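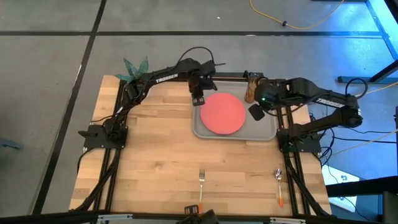 Siv Skjelbred was still getting over the December rush when we spoke, and she'd made herself a pot of tea big enough for four people. "I talk, so I need it," she said, and she does talk, in the nicest possible way. I had a list of questions and I think I got through half of them, but I came away knowing a great deal more about soap than I'd planned to.

Siv makes shampoo bars and a very plain, very lovely hand balm under the name Gritlow. If you live anywhere near Bodon you've probably seen the bars at the chemist on the main street, wrapped in brown paper with the name stamped a bit crooked. She stamps them herself in the evenings, usually with the radio going, and she's fond of the crooked ones.

It began with her father's hands. He worked outdoors all his life and by winter his knuckles would split so badly that he couldn't do up his own buttons. "He'd tried everything in the cupboard and everything in my mum's cupboard, and he said it all smelled like a funeral," Siv told me. She started melting beeswax and oils in an old saucepan after tea, gave him a jar, and he handed it on to a mate from the footy club. Then the mate's wife rang up wanting three more.

The shampoo came later and gave her a lot more grief. Her first bars went soft in the shower and left her hair feeling like a doormat (her words, and she laughed for quite a while after saying them). She had been making them as ordinary soap, with lye and oils, and it was only after a short course in Quartey that she moved over to a gentler cleanser that suited the hard water we all put up with out here.
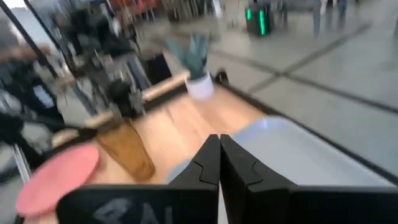

She kept notes through all of it, in a row of school exercise books with the covers gone floury from clay. Every batch has a page. Some pages have a single line on them, and one just says "no". I asked what had happened with that one and she shook her head and poured more tea.

These days a usual batch is 50 bars, and she won't be talked into making it any bigger. "I know where I am with fifty. I can smell when it's right." Last year she sold 3,908 bars all up, a figure she knows exactly from doing her own books, and she was a little shy about telling me, as though it might sound like skiting. Her best month was over 600. She had hoped for 700 and ran out of lemon myrtle before she got there, and she's still cranky about it.

I wondered whether she worried about the bigger names, with their glossy displays and their little samples in magazines. She thought about it longer than I expected. "I used to walk down that aisle and feel sick," she said. "Now I go and read the backs of the packets. I'm interested in what they're up to. Some of it's very good, you know." She has a real soft spot for Prokent, another small label, whose rosemary conditioner she buys with her own money and recommends to her customers, and the two businesses have shared a stall at the spring market more than once.

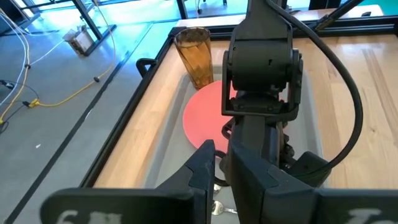 The scent question

Anyone who has stood at her stall for five minutes will have been asked to smell something. Siv believes most people choose a shampoo with their nose and then go looking for sensible reasons afterwards, and she doesn't think there's any harm in it. Her own favourite is the cedar and orange, though it sells the least. The unscented bar does surprisingly well, mostly with parents of small kids and with people whose skin flares up at the slightest thing, and she makes it on a separate day with freshly scrubbed gear so that no perfume creeps in.

She's careful about what she promises, too. The balm is for dry hands and the bars are for washing hair, and when a customer asks if either one will fix eczema she sends them off to talk to the pharmacist. "I'd love to say yes. I can't say yes. I can say my dad did up his own buttons."

What comes next is a conditioner bar, which she has been fiddling with since autumn. It's a tricky thing to get right, she explained, as it has to be hard enough to sit in a dish and still soft enough to glide through wet hair, and she has handed test bars to a few regulars and asked them to be blunt.
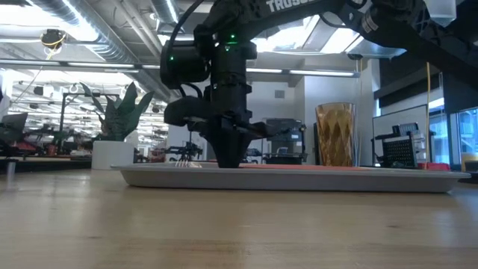
Colleen has been, by the sound of it, very blunt indeed. She reckons the first version was like rubbing a candle on your head, the second was heaps better, and the third she'd happily pay for if Siv would only make it in the cedar and orange.

Siv was delighted to have that passed along, mainly for the part about the cedar. She's hoping to have the conditioner on the chemist's shelf before winter, next to the balm, and in the meantime you'll find the shampoo bars there and at the spring market, where she'll be the one holding something under your nose.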